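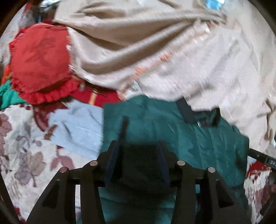 Print this page | E-mail this page

Dodura Wardrobe Swap: Frequently Asked Questions

Can I just dump everything on the bed and bring what's left?
People do. Spread an old sheet first and sort from the top of the pile down.

How many items can I bring?
Up to 14. A coat counts as one, even if it takes up the space of four.

Do you take quilted things?
Yes, jackets and vests both. Zip them, lay them flat and fold them once. Do not sit on them to make them fit the bag. We can tell.

What about satin?
Gladly. Roll it, or it will slide off every stack you put it on, including ours.

Should I cut out the labels?
Please don't. Someone will want to know the size, and "sort of medium" starts arguments.

I found a stain. Does it matter?
It does to the next owner. Wash it and try again in March.

Can I take back something I brought?
Within the first hour, yes. After that you are shopping.

Where do I drop off?
Kettani Hall, side door, from 4 p.m. The door code is 2233. Leftovers go to the Jultum thrift store.

Last updated 27 November 2024

Print this page | E-mail this page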